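硅酮密封胶开封后还能放多久？细缝打胶总是断胶，求参数

提问者：北窗朝湿
浏览 300 次

卫生间淋浴房底边和台盆后沿需要重新打胶。旧胶已经发黑，局部脱粘。手头有三样材料：一支 Godlow 中性硅酮胶（硬筒装，用胶枪），开封后用掉一半，胶嘴用螺丝堵住，存放在阳台柜里；一支 Erska 软管装的小支装密封胶，未开封；还有一瓶除胶剂，品牌 Zomura，膏状。

基层情况：台盆为陶瓷，台面为人造石，墙面为釉面砖。台盆后沿的缝宽 2 毫米左右不等，淋浴房底边稍宽。上次打胶时台盆后沿出现三处断胶，补胶后接头处鼓起，过了几个月从接头开始翘边。

想请教以下问题：
一、开封过的硬筒胶怎么判断是否还能用，看保质期是否有意义；
二、旧胶需不需要全部清除，能不能在旧胶表面直接覆盖一层；
三、细缝用软管还是硬筒，胶嘴切多大；
四、打完以后多久可以用水。

补充：卫生间没有外窗，只有排风扇，冬天室温偏低，没有暖气。

回答者：填缝三年
2020年12月14日

按提问顺序答。

开封胶的判断。包装上的保质期指未开封、在规定温度下存放的期限，开封后不再适用。硅酮胶靠吸收空气中的水汽固化，开封后湿气从胶嘴和筒尾两个方向进入。筒尾活塞与筒壁之间如果已经出现一圈硬皮，整支可以报废。若只有胶嘴内固化，把硬塞拔出，先在废纸板上挤一段，观察三点：胶体是否均匀，有没有颗粒；用牙签挑起时是否拉丝；在室温下静置，表面能否正常结皮。表面长时间发黏不结皮，说明交联剂已经失效，这种胶打上去永远不会干透，清理起来比旧胶还麻烦。

旧胶处理。必须全部清除。新的硅酮胶与已经固化的硅酮胶之间几乎没有粘结力，覆盖一层只是把翘边推迟。先用刀片沿两侧基层各切一刀，整条拉出，残留部分再涂除胶剂。膏状除胶剂按说明书规定的时间停留，软化后用塑料刮板刮除。人造石台面要先在不显眼处试，有的除胶剂会使表面失光。刮净后用异丙醇擦拭两遍，每遍换干净的布，等溶剂完全挥发再施工。不要用洗洁精收尾，表面活性剂残留会影响粘结。发黑的部分是霉菌，菌丝可能已经进入砖缝的水泥基填缝料，除胶之后先用含氯清洁剂处理，冲净，彻底干燥。含氯清洁剂不得与酸性洁厕剂同时使用。

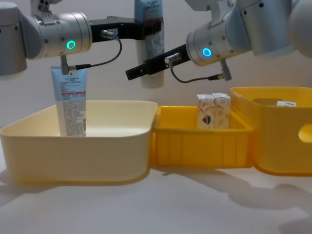 细缝的包装选择取决于用量和出胶控制。硬筒配胶枪出胶压力稳定，适合长缝，缺点是松开扳机后仍有余胶流出，短缝收尾不易控制。软管装靠手压，尾端是压合封口，正确的做法是从尾端往前推，逐段压平，使管内始终不留空腔。图里那支软管就是封口朝上、管身朝下的姿态，存放时也可以采用这个方向，让料集中在出口一侧，气泡向封口端聚集，下次挤出时不易先喷一段空气。台盆后沿断胶，多半是中间换手时压力中断，或者胶内夹了气泡。建议台盆后沿用 Erska 小支装，淋浴房底边用硬筒装。

胶嘴切口。斜切 45 度，开口直径等于缝宽或略小，宁小勿大，切小了可以再切。移动方向以能把胶压进缝内为准，速度与出胶量匹配，胶嘴前方始终保持一小团鼓起的胶。一条缝一次打完，中途不停。确需搭接时，趁前段没有结皮，从前段末端往回退一点起枪，让两段融合。前段已经结皮，就要把末端切成斜面清干净再接，接头强度仍然低于一次成型。

修整。打胶前两侧贴美纹纸，距缝边保持一致。打完立即用刮板一次刮平，随即撕掉美纹纸，撕的方向向外、向缝的反侧。等结皮再撕，边缘会被带起毛刺。喷肥皂水再刮的做法在玻璃上看着整齐，但如果水先进入未覆胶的部位，该处就不粘了。坚持要用的话，必须在胶完全覆盖缝口之后再喷，量要少。

固化时间。表干和完全固化是两回事。多数中性硅酮胶在标准条件下每天向内固化 2 毫米左右，具体以包装为准。低温和干燥都会放慢固化，你那里没有暖气，应当延长。排风扇可以开，不要用热风机直吹，表层过早结皮会阻碍内部水汽扩散。淋浴房底边胶层较厚，打完后 7 天内不要淋浴，台盆可以早一些使用，但后沿不要积水。

回答者：瓦工转水电
上面说得够细了，我补两点。

第一，淋浴房底边只打外侧，内侧不要打死，或者内侧留出排水口。铝框里面会进水，两侧都封住之后水排不出去，胶从背面泡着，用什么牌子都会发黑。具体看你家淋浴房的结构，有的型号说明书要求内侧打胶，以说明书为准。

第二，台盆后沿如果台面会晃，先把台面固定好再打胶。缝在活动，胶打得再直也没用。用手压台面前沿，看后沿缝有没有变化，有变化就去查下面的支架和膨胀螺栓。

开封剩下的半支胶不值得留。重新买一支的钱和返工一次比差得远。

回答者：潮人不潮
我家用的是 Mägi 的防霉型，用到现在没有发黑，淋浴后都会把底边的水刮掉。细缝我直接用手指蘸水抹的，也能看。胶嘴用螺丝堵是可以的，我外面还会再缠一圈电工胶带。

提问者追加：
已检查，Godlow 那支筒尾有一圈硬皮，报废处理。台面压前沿时后沿缝有变化，打开柜门看到左侧支架螺栓松动，先紧固再施工。淋浴房说明书找到了，要求只在外侧打胶，内侧不处理。

还有一个问题：Zomura 除胶剂的说明书只写了适用于瓷砖和玻璃，没有提人造石。台面那一侧如果不用除胶剂，只用刀片和异丙醇，能不能清到可以打胶的程度？

回答者：填缝三年
可以，但费时。用塑料刀片，金属刀片会在人造石上留下划痕。刀片与台面保持小角度，分段推。肉眼看不到残胶之后做一次水膜试验：滴少量水抹开，水膜连续说明基本干净，水在某处收缩成珠，该处仍有硅油或残胶，继续用异丙醇擦。试验完把水擦干，放置过夜再打胶。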